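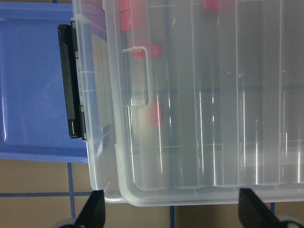 Red blocks seen through a cloudy plastic box. Can you tell exactly how many there are?

Does a see-through box really help you tidy up?

Grown-ups love to say it. "Put it in a clear box and you'll always find it!" I've heard that plenty of times, and I'm not so sure. So let's check.

First, what does "clear" mean? Window glass is clear, or transparent. Light goes straight through it, so you see sharp shapes. Frosted plastic is different. It lets light through too, but it scatters the light on the way, a bit like fog does. The word for that is translucent. You can tell something red is in there or behind there. Is it a block? A toy car? Half a crayon? Good luck.

Then there's glare. Shiny plastic bounces light back at you in bright white streaks, and you can't see past them. Move your head and the streaks move too. Try it!

Alina Dinu, who is nine, tested this at home for us. She put 30 small toys in a frosted box and asked her brother to name them without opening it. He got the red ones mostly right by color. He got nearly everything else wrong. Is one brother enough to prove anything? No, but it's a start.
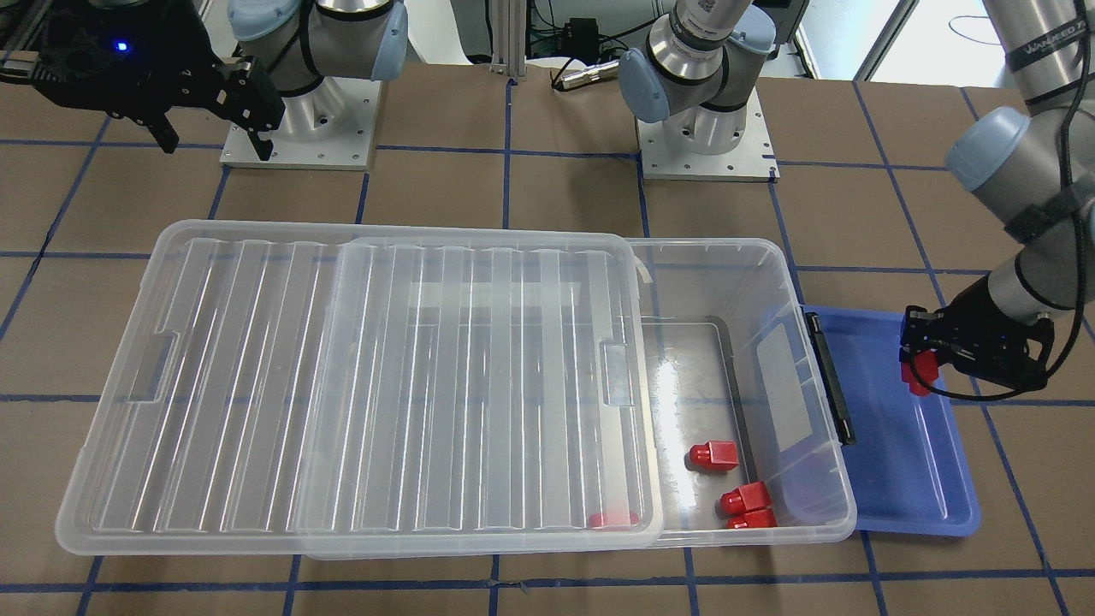
LIDS, TRAYS AND TAPE

Look at the lid on this box. It has long raised lines called ribs. Ribs make a thin sheet of plastic harder to bend, the same way a folded piece of paper is stiffer than a flat one. That claim I believe, and you can check it with any sheet of paper.

A tray is another matter. A tray has low sides, so you look straight down at your blocks with no plastic in the way. But you can't pile much on it, and it won't keep dust out.

What about the blue tape? Lines on a table split it into squares, and you could give each square its own job. Will that make you tidier? Only if you stick to it. I lasted one afternoon.

Test it yourself: hide five things in a cloudy box, and ask a friend to guess. Write down the wrong answers too.

Words by Lertchai Intarasuk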